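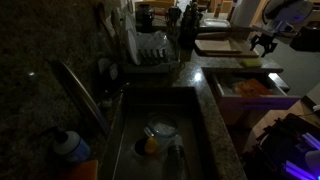 Best way to keep a granite sink area tidy when you wash up by hand?

Asked by Marianna Tomaszewski
19/01/2019

Hi all! We moved into our flat in Czarnecka in the spring and I finally have the kitchen I've always wanted -- speckled granite benchtop, a proper deep stainless steel sink, and a tap with a lovely long curved spout. I love it to bits. What I don't have is a dishwasher, so everything gets done by hand and everything lives within arm's reach of the sink. Detergent pump and orange sponge on the left, dish rack along the back, wooden spoons leaning up beside it, knife block next along. By dinner time there's always a glass bowl and something else waiting in the bottom of the sink as well.

Two things I'd love help with. First, water gets in behind the sink and sits under the rack, and when it dries I get a chalky line on the stone. The granite is so busy with browns and greys and blacks that I don't even notice until I run my hand over it! Second, is the back of the bench a silly spot for a rack? I could shift it to the right, but then I lose the only stretch where I can chop.

We're on hard water here if that matters. Any favourite routines very welcome, I'm a bit of a tragic for this stuff.

Mareike Bauerfeind
4 found this helpful

Ooh, I love this one! I've had granite for 15 years across two kitchens and I reckon it's the best surface going for people who wash by hand, so please don't be put off by a chalky line. It's only minerals left behind when the water dries.

For the line itself: warm water, a drop of ordinary dish soap, a soft cloth, and a few minutes with the damp cloth lying on the mark. Then wipe, rinse and buff with a dry tea towel. If it's thick, lay a plastic scraper nearly flat and go gently. Please keep vinegar and lemon off the stone, even though every second cleaning tip tells you to use them. They can dull the sealer, and some benchtops sold as granite have other minerals in them that acid will mark. 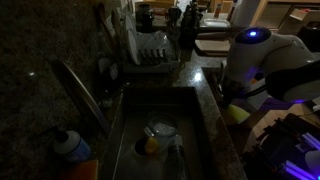

Once it's clean, the trick is to stop the puddle forming in the first place. I lift my rack every night after the last load, wipe under it, and leave it tipped on its end until morning. It takes less time than boiling the jug. A tray under the rack with a lip that drains to the sink is brilliant too. I got mine from a little homewares place called Gistovo and it's been terrific, but any sloped one will do.

I'd leave the rack at the back, personally. Plates upright at one end, plastic containers last so they can perch on top of everything and drip. Keep your chopping stretch! I'd give up a lot of things before I gave up that.

Also do the water test on your sealer. Put a few drops on a dry patch and come back in 15 minutes. If the stone has gone darker underneath, it's ready for another coat. Mine was due last March and the difference afterwards was gorgeous, the colours came right up.

Eugeniusz Krawczyk

Just get a dishwasher. We put in a slimline one, best thing we ever did. Cupboard space is overrated.

Zuzanna Pawlak
1 found this helpful

Agree with Mareike on nearly all of it, especially the vinegar. Two things to add from a fellow hand washer.

Get the sponge off the stone. A wet sponge leaves its own ring, and the same goes for the bottom of a pump bottle. I stand both on a small saucer that goes through the wash with everything else.
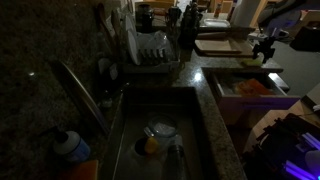

And wash in order -- glass first, then plates, then anything greasy, with the water changed before the pots. You end up rinsing less, so less splashes over the back. I turn the tap down to a thin stream for rinsing as well, which was a hard habit to learn but a really satisfying one.

Wooden spoons and wooden boards I dry straight away with a tea towel, then stand them up with air on both sides. My board used to lie flat on the bench and the underside went grey. A sand and a rub of food-grade mineral oil brought it back beautifully!

If you do go for a tray, measure the gap between the sink and the wall before you order. I didn't, and mine now lives under the pot plants.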